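Print this page | E-mail this page

Gosling Hardwax Oil - Clear Satin

Gosling is a clear finishing oil for indoor timber: tables, benchtops, shelves and stools. It soaks into the surface and leaves a low sheen with very little change in colour. Tins come in 400 mL and 2 L sizes. A 400 mL tin will do one coat on a small dining table, with a bit left over for touch-ups.

Sand to 180 or 200 grit and vacuum off the dust before you start. Stir the tin well - the satin agent settles on the bottom - and wipe on a thin coat with a lint-free cloth. Leave it for ten minutes, then buff off whatever is still sitting on the surface. Put on the second coat the next day.

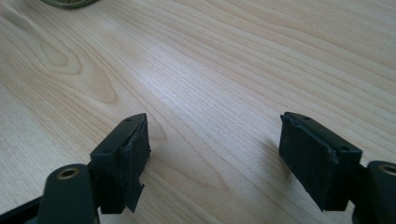

Pale timber tabletop with oval knot figure.

Pale timbers will warm slightly under any oil. If you want to keep the colour as light as possible, use Gosling White Tint for the first coat and Clear Satin for the second. Try it on an offcut first.

Lay used cloths out flat outdoors to dry, or soak them in water before binning them. Folded oily rags can catch fire.

Made in Dradbridge and stocked at our Tastusmont store. Colour samples are free at the counter. For trade orders, ask for Siv Rønning.

Print this page | E-mail this page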